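Home Animals Space How Stuff Is Made Quizzes
Search the kids' pages... Go
Reading time: 6 minutes

What's going on in your sneaker?

Look down. Got sneakers on? Good. There's a lot packed into one shoe -- fabric, foam, rubber, string, glue. Up to 70 pieces in some of them! Let's take a quick tour, top to bottom.

The upper

That's the part that covers your foot. Old sneakers were mostly canvas or leather. Lots of new ones are knit, kind of like a sweater. A big machine loops yarn together, row after row after row. Loops bend and stretch. So the shoe bends when you do.

And the tiny holes? Those let air in and sweat out. Your feet have a LOT of sweat glands. No holes = soggy socks. Yuck.

Knit can have patterns too. Ribs, zigzags, bumps. A black sneaker with thin ribs packed close together looks striped, even tho it's all one color. Light slides along the curves and makes it a bit shiny. Pale scuffs show up easy on black, too.

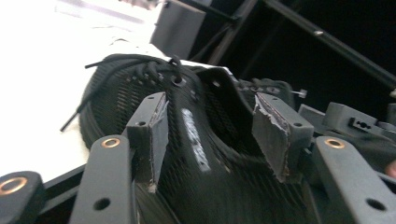
Laces and eyelets

An eyelet is the hole a lace goes thru. Some have a metal ring around them. Why? Laces pull hard. The ring stops the hole from ripping.

Now the lace tip. It has a name! It's an aglet (say AG-lit). It keeps the end from going all fuzzy, and it helps you poke the lace through. Lose the aglet and you'll be there all day.

The collar

The edge around the opening, where your foot goes in. Often padded. Rub your finger along yours -- squishy?

The bottom bits

Insole: the soft layer under your foot.
Midsole: foam. Squashes when you land, then springs back.
Outsole: rubber, with grooves for grip.

Try it

Hold a knit sneaker up to a window and peek inside. Can you see light comming through? Now try a leather shoe. Any diffrence? Write down what you find.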